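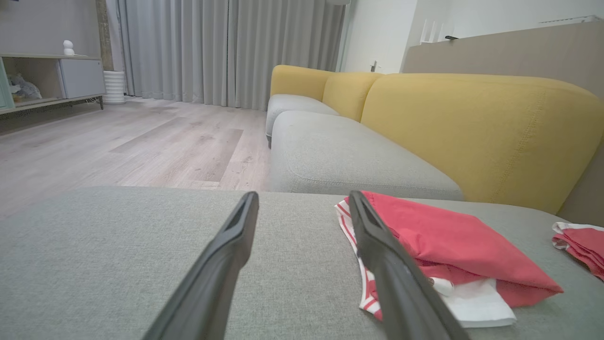
Gripper fingers over folded laundry on the sofa in the Hedetti test apartment, seen from the wrist camera.

Kirkness refits gripper on Hedetti laundry cell

Kirkness has returned its household handling cell at Hedetti to service after replacing the finger pads and resetting the wrist camera. The work was completed in August and took the arm out of use for 19 hours.

The cell is set up as a living room, with a gray sectional sofa, mustard back cushions and pale plank flooring. The arm picks up folded clothing from the seat cushions. Operators had reported that the two fingers were closing off center, so that one side reached the fabric before the other and pulled the top garment out of its fold.

Senthil Kaimal, who maintains the cell, traced the fault to a worn drive coupling in the gripper body. The coupling was replaced with a part supplied by Destar, and both finger pads were changed at the same time. The old pads had run for 900 hours.

"The pads were close to their limit anyway, and you have to take the fingers off to reach the coupling," Kaimal said. "The slow part is getting the zero position back."

The zero position was set with the fingers closed on a gauge block, then checked at three openings. The camera bracket was loosened, squared to the gripper and tightened again, and the camera was recalibrated against a printed target laid on the seat cushion. Grip force was lowered to 15 newtons for cotton items. The previous setting had been carried over from a carton-handling job and left creases in thin shirts.

The maintenance schedule has also changed. Pads will now be inspected at the start of each shift and wiped with a dry cloth, as lint on the contact face reduces grip. The coupling will be checked for play once a month. Spare pads are kept in the cabinet next to the controller.

Shobha Rodrigues, site manager at Hedetti, said the cell would run on folded items only until the new force setting had been logged over a full month. Loose and hanging garments will be added after that. A second gripper of the same type is on order.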